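Tirside - Erka roaming dispute

Print this article | E-mail this article
Shares: 865 | Comments: 4

The Tirside - Erka roaming dispute is a disagreement between two mobile phone operators, Tirside and Erka, over the fees each charges when the other's customers use its network across the border. It began when Erka raised its wholesale price for calls and data in June, and it has been described by both firms, at different times, as settled. The record does not support either claim.

Background

The two operators signed a roaming agreement with a term of five years. It set one price for voice calls and another for data, and allowed a change in price only after written notice. Erka says that notice was given. Tirside says the letter it received dealt with network upkeep and mentioned prices only in an attachment. The letter has not been released in full, and accounts of what it said come from people paid by one side or the other.

Erka's stated reason for the increase was the cost of new towers along the border. It has not published what those towers cost, how many are in service, or how much of the traffic they carry comes from visitors. Press coverage at the time largely repeated the company's explanation without asking for figures.

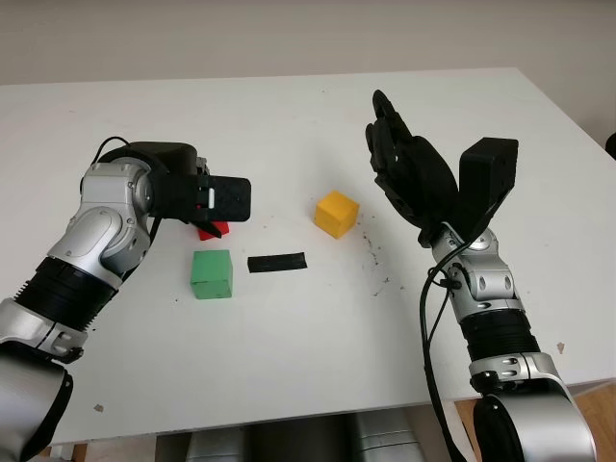
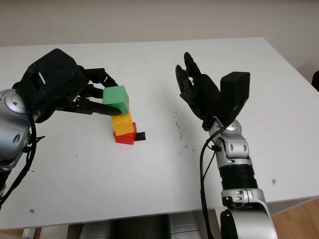 Claims and counterclaims

Tirside refused to pay the higher price and kept paying the old one. Erka treated the difference as a debt and filed a claim. Tirside then filed its own, arguing that the agreement had been broken first by Erka and that nothing was owed. Both filings rely on the same clause, which reads badly enough to support either view.

Thảo Trình, a telecoms analyst, has argued that the increase was meant to push Tirside toward selling its border licenses. The theory is widely quoted. The evidence offered for it is thin - mainly the timing of a meeting between executives, whose subject is unknown. Toon Segers, a former adviser to Tirside, has dismissed the idea, though his past work for the company makes him a poor neutral witness.

Effect on customers

Both companies have said that customers were not affected. Complaints collected by Oana Husar, a consumer advocate, suggest otherwise, with users in border towns reporting dropped calls and bills they could not explain. The collection was drawn from people who chose to write in, so it says little about how common such problems were. Neither operator has released its own complaint records, which would answer the question.

Mediation

Jivora, a consulting firm, was hired to mediate and held 2 rounds of talks. Its summary spoke of "substantial progress" but listed no agreed terms. Nghĩa Âu, who led the talks for Jivora, later said that the parties had agreed on a way to measure traffic. Erka confirmed this. Tirside would say only that discussions were continuing, and both court claims remained open.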